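Kastley Home Cost Planner: my review after a whole winter of house plans

I have been using the Kastley planner since November, when my husband and I finally decided to stop sighing over listings and work out what we could afford. It costs $24 for three months, and I went in expecting a dressed-up mortgage calculator (I've tried plenty of those!). It's a good deal more than that, and I've grown very fond of it.

You put in your savings, your income and the neighborhoods you like, and it lays out the whole cost of owning: taxes, insurance, repairs, even the homeowners' dues. We compared a resale place in Travard with a new build in Sakesia, and the new build, which looked cheaper on paper, came out $77 a month higher once the dues were in. I would never have caught that on my own, and I do love a spreadsheet.
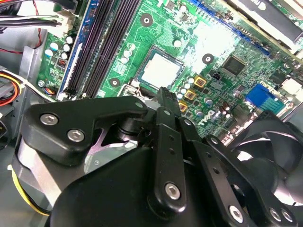
Over the motherboard of an open desktop computer.

My grumbles are small ones. The first setup took me 45 minutes, mostly hunting for old tax bills, and the rate forecast page is so cautious that it hardly says anything at all. I'd also like to compare more than 3 homes at once, especially with builders changing their incentives every time we drive by.

Still, I've already told my sister to get it before she talks to a lender. Four stars from me, and I'll be renewing in the spring.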